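Ticket 139 – Second arm cell: what to buy, and a gripper question
Queue: Equipment planning
Status: Open, waiting on quote
Opened by: Pejman Jafarzadeh
Date: 16/05/2026

Original request

Hello all! We have the go-ahead to plan a second arm cell at Brundby and I would love to get the shopping list right before anything is signed. The first cell has been a joy to use, but we bought it in bits, and a fair few of those bits were bought twice. I'd like to do this one in a single order.

Two things are holding me up.

1. The quote from Kassab lists the arm, the controller and the hand, but I can't find fingers on it anywhere. Are they in the price of the hand or a separate line?

2. The mounting. Kassab offer a steel pedestal, Borholm offer a lower plate with clamps. The pedestal is lovely, but it costs more than the table, the tray, the props and the lights put together.

Everything else is in the sheet called Gudgate budget, second tab.

Reply from the equipment desk

Thanks, Pejman. Fingers first. On the last order they came as a separate line called "fingertip set", and it was left off the first version of that quote too. Please ask for the line to be added in writing. Ask for 2 sets while you're at it, as the lead time on a single replacement set was 6 weeks last time.

On the mounting, can you tell us what loads you plan to run? If it is all kitchen and living room goods, the plate may be plenty. Check what Borholm say about the table top, though. They want a solid top and they do mean solid.

Update from Pejman

Loads are light. The heaviest thing planned for the first months is a full one-litre bottle, and most of the work will be fruit, cups, cloths and the like. So I'm leaning towards the plate, and I've asked Borholm for the drawing with the hole pattern. Kassab have confirmed the fingertip sets were missing and are sending a new quote. Very glad I asked!

One more snag. I went through the cable list and the longest one on it is too short if the controller sits where the floor plan puts it. The choice is a longer cable or a controller nearer the arm. I'd go for the longer cable, plus a bag of decent straps, and I'd write the straps into the order. On cell one we used whatever was in the drawer and had to redo the lot.

Reply from the equipment desk

Agreed on the cable. Before you close the gripper question, have you looked at whether the standard fingers cover the range of sizes you want? There's still time to swap one of the sets for the wide ones.

Update from Pejman

Good point, and it's the part I've been having the most fun with. Fruit is a great test for this because the sizes and shapes are all over the place.

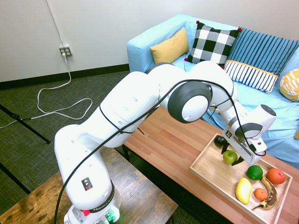 My plan is to order one standard set and one wide set instead of two the same. A lime or a tangerine should be no bother for the standard pair. A mango is the one I'd want the wide pair for, and a soft banana asks for a gentle grip whichever fingers are fitted, so I'd also like a sheet of thin rubber to cut pads from. That's pennies next to the rest.

I've put 500 in the sheet for props and soft goods: trays, fruit (real and pretend), cushions, a couple of throws. It looks generous, but real fruit has to be bought again and again – I'd sooner have it in the plan than ask for it every fortnight.

Still to do on my side:

Get the drawing from Borholm and check it against the table.
Get the new Kassab quote with one standard and one wide set.
Change the cable length and add the straps.
Ask whether the wide fingers need a different calibration file.

Reply from the equipment desk

All fine by us. The wide fingers do need their own file, and it comes with the set. Please attach both quotes when they arrive and we'll pass the ticket to purchasing. Leaving this open until then.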